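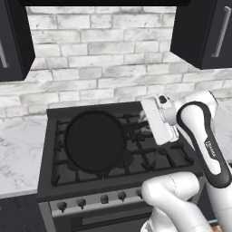 Seit wir im März angefangen haben, Beispiele für Nostow zu sammeln, bekommen wir Post, und die meisten Briefe stellen dieselben Fragen. Ein Teil davon kommt von Leuten, die uns für zu optimistisch halten, ein anderer von Leuten, die schon einen Küchenroboter bestellen möchten. Beiden schadet ein wenig Nüchternheit nicht. In der simulierten Küche, mit der wir arbeiten, steht eine runde schwarze Pfanne links auf dem Gasherd, und ihre matte Innenfläche hebt sich kaum von den dunklen Rosten ab. An solchen Kleinigkeiten hängt mehr, als in den Ankündigungen der Branche steht. Die Antworten hat Corinne Montoya zusammengestellt.

Stand: Montag, 13. Mai 2019

Was genau sammeln Sie?

Vorführungen. Ein Mensch steuert den simulierten Arm durch eine Aufgabe, und wir zeichnen Gelenkstellungen, Greiferöffnung und das gerenderte Kamerabild auf. Ein Durchgang ist ein Beispiel. Das Lernverfahren bekommt später viele davon und soll daraus ableiten, welche Bewegung zu welchem Bild passt. Ob man das »Lernen« nennen will, ist Geschmackssache. Ich sage lieber Anpassung.

Wie viele Beispiele haben Sie bisher?

2.098 Aufzeichnungen liegen auf dem Server. Davon haben wir 400 aussortiert, meist wegen Aussetzern in der Steuerung oder weil die Person am Eingabegerät mitten im Durchgang die Aufgabe gewechselt hat. Wer anderswo große Zahlen liest, sollte fragen, ob vor oder nach dem Aussortieren gezählt wurde.

Warum eine Simulation und keine echte Küche?

Weil sie billig ist. Man kann sie zurücksetzen, nachts laufen lassen und muss hinterher nichts putzen. Das sind gute Gründe, aber es sind Gründe der Buchhaltung. Eine gerenderte Pfanne hat das Gewicht, das wir ihr geben, und die Reibung am Griff ist eine Zahl in einer Datei. Ob diese Zahl stimmt, prüft in der Simulation niemand.

Können die Beispiele auf einen echten Arm übertragen werden?

Das ist die Frage, um die sich fast alle herumdrücken. Wir haben es bisher nicht getan und behaupten deshalb auch nichts. Das simulierte Modell ist einem Arm von Franka nachgebildet, also könnte man die Bewegungen grundsätzlich abspielen. Abspielen ist allerdings das Einfachste daran. Sobald die Kamera anders steht oder das Licht anders fällt, sieht das System Bilder, zu denen es keine Vorführung gibt.

Ihr System erreicht laut Projektblatt 84 Prozent. Ist das gut?

Kommt darauf an, was man gefragt hat. Die Zahl stammt aus 100 Versuchen mit einer einzigen Aufgabe, in derselben Küche, in der auch gesammelt wurde. Dreht man die Kamera etwas, wird es schlechter. Wie viel schlechter, schreiben wir hin, wenn wir es ordentlich gemessen haben. Bis dahin bitte ich darum, die 84 nicht ohne diesen Absatz zu zitieren.

Was ist der Unterschied zwischen Grurnunari und Menia?

Grurnunari ist das Werkzeug für die Aufzeichnung, Menia das Lernverfahren dahinter. Die Namen stammen nicht von mir.

Kann man fehlende Beispiele nicht einfach künstlich erzeugen?

Man kann. Chae, unser Zusatzprogramm, verschiebt Gegenstände, tauscht Oberflächen aus und rechnet vorhandene Vorführungen auf die neue Anordnung um. Auf dem Papier wächst der Datensatz damit beliebig. Nur steckt in den umgerechneten Durchgängen dieselbe Handbewegung derselben Person, mit denselben Gewohnheiten. Wir führen die erzeugten Beispiele getrennt und zählen sie oben nicht mit.

Sammeln Sie auch misslungene Durchgänge?

Ja, sofern sauber aufgezeichnet wurde. Sie werden als misslungen markiert und gehen derzeit nicht ins Training. Ob sie etwas nützen, ist umstritten. Ich halte es für möglich, gesehen habe ich es noch nicht.

Darf ich beim Vorführen mitmachen?

Gern, aber erwarten Sie nichts Aufregendes. Man sitzt am Bildschirm und wiederholt denselben Griff, bis die Schulter müde wird. Nach einer Stunde werden die Bewegungen schlampig – auch das landet in den Daten, wenn man nicht aufpasst. Wir machen deshalb Pausen und notieren, wer wann gesteuert hat.

Wann wird der Roboter kochen?

Ich weiß es nicht. Zurzeit arbeiten wir daran, dass der Greifer die Pfanne auch dann findet, wenn sie woanders steht.

3 Kommentare · 12-mal geteilt

Zuletzt erschienen
Grurnunari: Hinweise zur Aufzeichnung
Was wir aussortieren und weshalb
Chae und die Sache mit den Oberflächen
Menia, Zwischenstand März

Kontakt | © 2019 Nostow | Nach oben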